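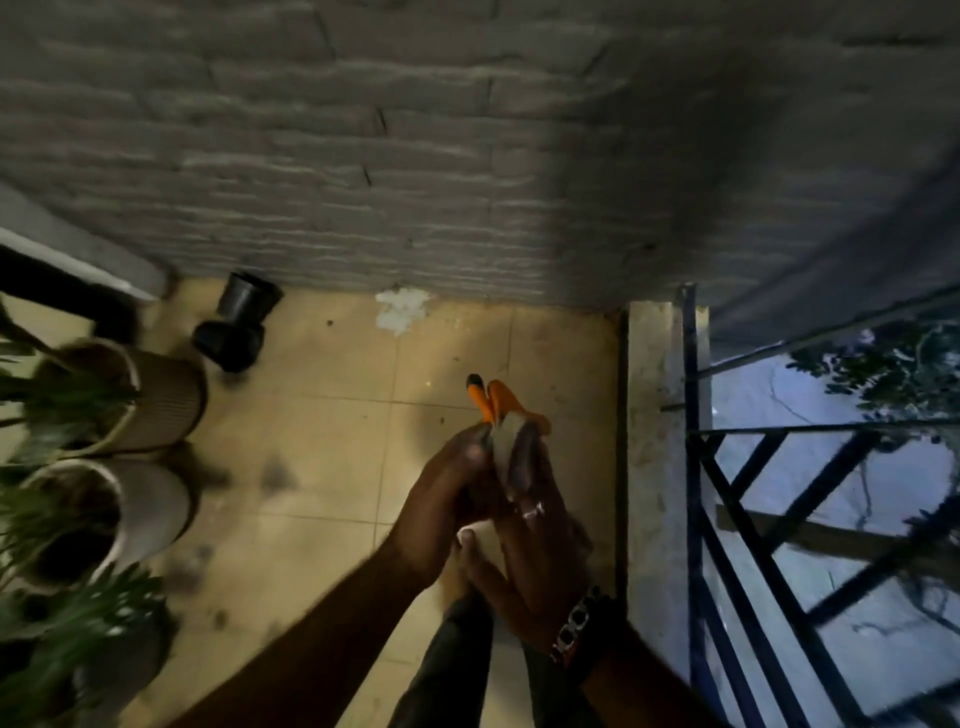
Hands first: the balcony tiles, the wall and the pots on the left.

Testing a Small Gripper on Balcony Chores

Filed under: Workshop, Balcony and Patio

If you have a hobby arm and two or three grippers to choose from, the balcony is a good place to compare them. The jobs are small, the floor is hard and flat, and the mess is the kind you would have to sweep up anyway. These tips come from trying a Zupan two-finger gripper and a Brultmont soft gripper on the same arm in Curkville, with a Skevport controller driving both.

Do the job by hand first

Before you mount anything, do the whole chore yourself with a camera at head height looking down. Watch it back at half speed. You will see how often the second hand comes in to steady something, and how often a flat palm does work that two fingers can't. Write down each time you change your grip. That list is your test plan.

Long sleeves hide your wrists from an overhead camera, so push them up if you want to see the wrist angle. Watch for your own shadow too. With the light behind you, your head throws a dark patch right over the work. Move the lamp to the side until it falls clear of your hands.

Pick three objects and stick with them

One hard, one thin and one loose is enough. A plastic pipe elbow is a very good hard object. It is light, it has two open ends to grab, and it doesn't roll far when you drop it. For thin, use a twig or a scrap of paper. For loose, use leaves.

Put each object down on the same tile every time. Grout lines make a free grid, and a bit of painter's tape marks the start point. If you shift the tape halfway through, start the whole set over.

Leaves are the hard one
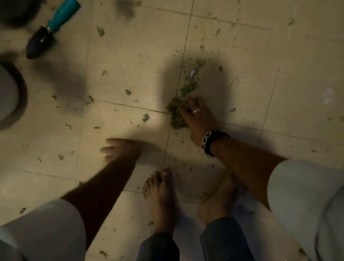
Leaf bits on the tiles, with the trowel out of the way at upper left.

A whole leaf is easy for most grippers. Crushed leaves are a different job. The Zupan closed neatly on the middle of a pile and left the rest where it was. The Brultmont picked up more per try but shed bits on the way to the bucket. Neither one could do what a hand does, pressing flat and dragging the pieces together.

If your controller lets you set a downward force, try this: close the fingers, lower them until they just touch the tile, and drag the pile along instead of lifting it. Go slowly and stop short of the grout line. Fingertips catch there, and the Skevport stopped the arm with a fault each time it happened. A strip of cardboard clipped between the fingers makes a decent scraper and costs nothing.

Weigh what you pick up. A kitchen scale under the bucket tells you more than counting grabs does. For potting soil, we set 200 grams as the target and timed how long each gripper took to get there.

Try tools last

A garden trowel has a ribbed handle and a lot of weight out at the blade. Parallel fingers hold the ribs well if you grab across them, but the handle turns in the grip as soon as the blade meets soil. Wrap the handle with a few turns of rubber band. The soft gripper needed less help here, but it was slower to let go.

Don't test tools next to a railing. Keep the arm's full reach inside the floor area, and turn the base so that a dropped trowel lands on tile. A folded towel under the work saves the tiles — and the trowel tip.

Controller settings worth saving

Name a profile for each gripper before you start tuning. We overwrote one early on and had to redo the afternoon.

Set the closing speed low for the first few tries and raise it in even steps. On our scale of 1 to 1000, the twig was best at 200 and anything quicker snapped it. The elbow didn't care about speed at all.

Run the homing routine again every time you swap grippers. The position count for fully open was 959 with the Zupan and 1157 with the Brultmont, so a saved position from one means nothing on the other.

Cleaning up

Brush the finger pads with an old toothbrush between sets. Soil on the pads makes a gripper look better than it is on smooth plastic and worse on leaves.

Wipe the camera lens with a dry cloth. Dust from potting mix shows up as gray spots when the lamp is low.

Sweep the floor before you pack the arm away, and check under the base plate. Leaf crumbs work their way in there and the arm won't sit level next time.

Unplug the controller before you bring out the wet mop.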